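Stakico opens its first cookery room above the Lovano Street shop

For release: Wednesday, 9 a.m.

I'm Ieva Liepiņa, I run Stakico, and I've been itching to share this one! From September we'll be teaching evening cookery classes in the rooms above our kitchenware shop on Lovano Street. They're for people who have just moved into their first place, or who have lived on toast for years and fancy a change (I was firmly in the second group until my thirties).

The course is called Ruso, after the café that had the building before us, and it runs for 10 weeks. Each class costs £25, with all the ingredients included, and you take home whatever you make. We had a waiting list open for a fortnight over the summer and 117 people put their names down, so we've added a second evening and a Saturday morning.

I've kept the recipes very plain on purpose. Week one is eggs and toast done properly, week two is soup, and by week three we're on to vegetables, with a whole session on boiling and steaming – corn on the cob, new potatoes, greens that still have a bit of bite. My co-teacher Raimonds Adomaitis cooked in hotel kitchens for years and he has very strong feelings about salting the water. You'll hear them!
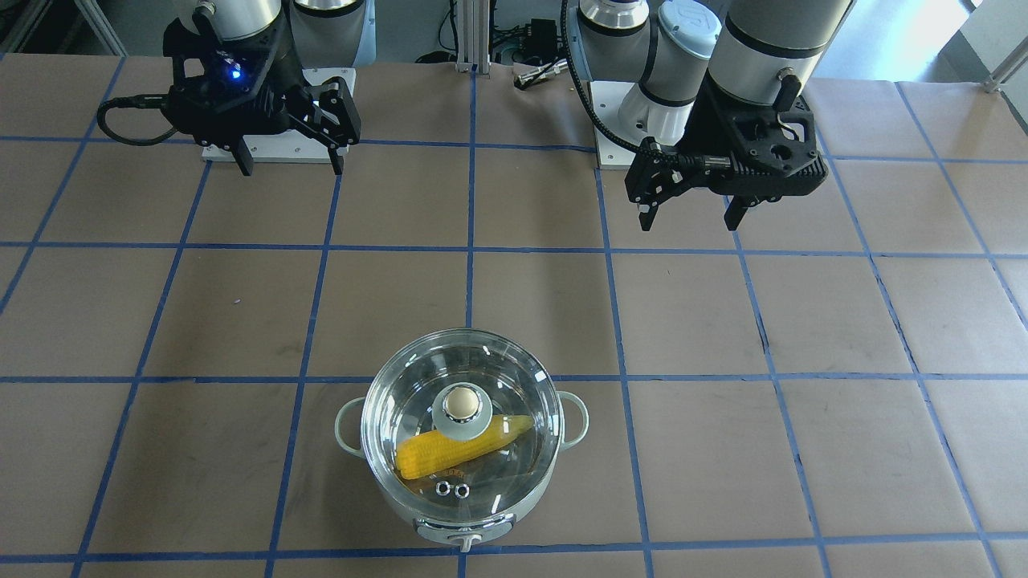
Do I need to bring my own pots and knives?
Just bring an apron and a box for your leftovers. We supply everything else, and if you get on well with a particular pan you can buy the same one downstairs with a bit off the price.

Raimonds says: "I want people to go home and cook the same dish again the next night without looking at the sheet. If they ring me up to tell me it went wrong, that's fine too, I'll talk them through it."

The fitting out was done by Ragab, a family firm from two streets away, who put in the hobs and sinks and found us a lovely long shelf for the cookbooks. There are 485 of those at the last count, nearly all given by customers, and anyone on the course can borrow one for a week at a time.

Booking is open now at the shop counter or by phone. The stairs are steep, so if they'd be a problem please tell us when you book and we'll set you up in the ground-floor kitchen at the back.

Press contact: Ieva Liepiņa, Stakico, Lovano Street. Reporters are welcome to sit in on a class and will be fed.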